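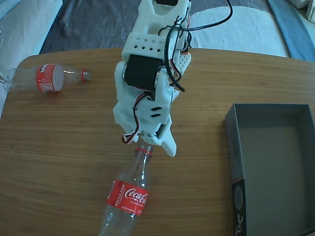
Two clear plastic bottles with red labels. The larger one says "RECÍCLAME," Spanish for "recycle me."

Does "Recycle Me" Mean It Will Be?

Some bottles talk to you. They say "recycle me" right on the label, and you're supposed to feel good about buying them. But a label is just printing. It can ask for something. It can't make it happen.

So let's be a bit suspicious and check what it would take.

What is the bottle made of?

Most clear soda bottles are made from a plastic called PET. It's light, it's strong, and it can be melted down and used again. That part is true. The cap is usually a different plastic, and so is the label. A bottle that looks like one thing is really several things stuck together.

Look at the neck of the bigger bottle. The cap is gone, but a red ring is still there. On an ordinary soda bottle, that ring starts out joined to the cap. When you twist the cap for the first time, the tiny bridges between them snap (that's the crackle you hear), and the ring stays put. It tells you if somebody opened the bottle before you did.

Do you have to pull the ring off? People will tell you yes, very firmly. Many recycling plants don't ask for it. They chop the bottles into flakes and drop the flakes in water. PET sinks. The plastic used for most caps and rings floats, so it can be skimmed off the top. Ask what your own town wants before you go after a ring with scissors.

What about the arrows?

You may have heard that arrows chasing each other in a triangle mean "this will be recycled." They don't. On plastic, the number inside the triangle says which kind of plastic it is. PET is number 1. There are numbers all the way up to 7, and 7 just means "other," a group that plenty of towns won't take.

Where does it go?

Marlene Prado's class in Porkdale wanted to know, so one Wednesday they saved every plastic bottle from lunch. They got 41. Then they looked in the bin beside the recycling bin, the one for plain trash, and found more bottles in there, right under a poster about recycling. So much for the poster.

Even a bottle in the correct bin can fail. If it's half full of soda, it can spill on the paper and spoil it. If it's tied up in a plastic bag, the workers may throw out the whole bag.

And a bottle doesn't always come back as a bottle. It may turn into carpet or the fluff inside a jacket, and those are much harder to recycle again.

Is it worth doing, then?

Yes. Making things from old PET usually takes less energy than making new plastic from oil. Just don't let a label do your thinking for you. A bottle you fill at the faucet and use up to 124 times beats one you drink from once, whatever is printed on it.

Try it yourself

Pick a bottle at home and find the number on it. It's often on the bottom. Then find out which numbers your town collects. If the two don't match, what do you think happens to that bottle?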